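How I Keep Our Whiteboard Markers Going

We run through a lot of whiteboard markers at our house. My husband Wen-hsiung plans everything on the big board in the garage, and for years I tossed markers the minute they went faint. Then I dumped the whole bin out one afternoon in July and found that plenty of them just needed a little attention. It takes me some 9 minutes now, and it saves a trip to the store.

What you need

A sheet of scrap paper, a damp rag, a dry rag, an old toothbrush and a flat table you don't mind getting a little inky. Ours is wood and it has seen worse!

Step 1: Dump and sort

Pour everything out on the table and pull out the permanent ones first (read the barrel, don't guess - I've ruined a corner of the board that way). Then scribble with each marker on the scrap paper. Good line, keep pile. Faint line, rescue pile. Nothing at all and a mashed tip, trash.

Step 2: Look at the eraser end

If yours have the little felt block on top of the cap, check it before you do anything else. A bit of color along the edges is fine and I leave those alone. Once the felt is caked, it smears more than it wipes. 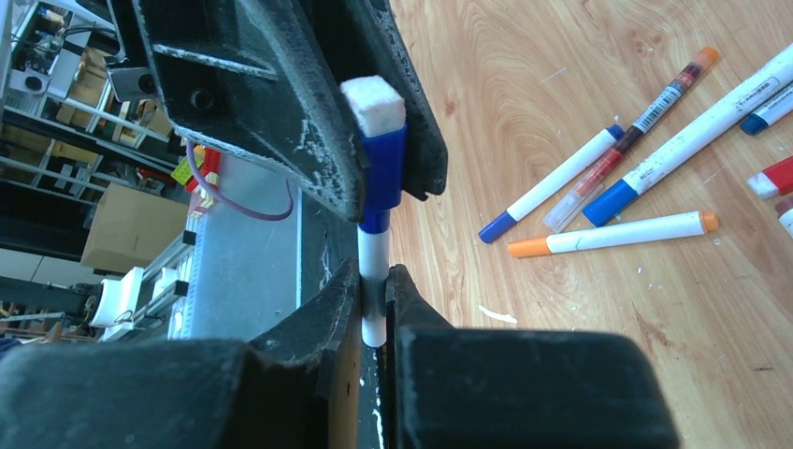 Step 3: Clean the felt

Brush it with the dry toothbrush over the trash can, always in one direction. If it's still grubby, dab it with the damp rag and let it dry overnight. Please don't soak it, the glue on one of mine let go and the block fell right off.

Step 4: Rest the faint ones

Push the cap on until it clicks, then lay the marker flat for two days. Try it on paper again after that. Pui-shan stores hers tip down in a mug and swears by it, so try that if flat doesn't work for you.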